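# Equipment Review: Furuton Hand-Held Gripper, Idus Finger Pads

Prepared by Kulsoom Jadoon for the Naqvi Equipment Lending Library 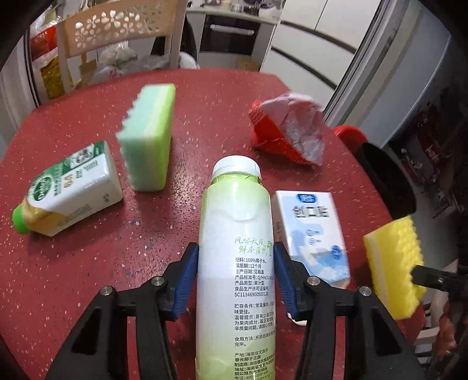
The library acquired two Furuton grippers in December for use by members who record tabletop handling tasks. This review covers their performance with household packaging and gives particular attention to a fault in the finger pads that led to the temporary withdrawal of one unit. Members who have either unit on loan should read the section on pad separation before using it again.

## General performance

The Furuton is comfortable to hold and simple to operate. The trigger travel is even, and the jaws close at the same rate on both sides. Plastic bottles, paperboard cartons and kitchen sponges were all handled without special preparation. The ribbed blue pads give a secure hold on smooth plastic, and the open jaw arms keep the front of the tool light enough for long sessions.

Soft items require more care. A sponge compresses well before the user feels resistance at the trigger, and the same is true of thin bags. New users tended to squeeze too hard and then release too quickly.

## Pad separation

After 3570 recorded grips, the left pad on the second unit began to lift from its jaw. The defect was not apparent with the jaws open. Under load, the lower edge of the pad moved away from its backing and the held object turned slowly toward the user. A full bottle was dropped from above table height during this period. The cap held and no one was hurt, but a glass container would have presented a clear hazard.

The cause was the adhesive. Idus supplies its pads with an adhesive backing and no mechanical fastener, and the jaw screws do not pass through the pad. The adhesive had softened along one edge, most likely through repeated contact with moisture from chilled drinks. The printed guide warns against immersion but says nothing of condensation.

Furuton replied to our report within 2 working days and sent replacement pads at no charge. The company did not state whether the adhesive had been changed. We consider this an incomplete answer.

## Required checks

Until further notice, the following apply to both units:

- Press each pad firmly sideways with the thumb before use. Any movement is grounds for return.
- Wipe chilled containers dry before gripping them.
- Do not lift glass, knives or hot liquids.
- Report a dropped object on the loan card, even if nothing was damaged.

## Comparison and rating

The older Hisusberg gripper, which the library still lends, uses pads held by a clip. It is heavier and its trigger is stiff, but we have no record of a pad coming loose. In our scoring the Hisusberg received 93 out of 100 for safety. The Furuton received 81, a figure that would be higher with a fastened pad.

The Furuton remains available for loan with light, dry objects. The second unit has been fitted with its new pads and will be inspected at each return.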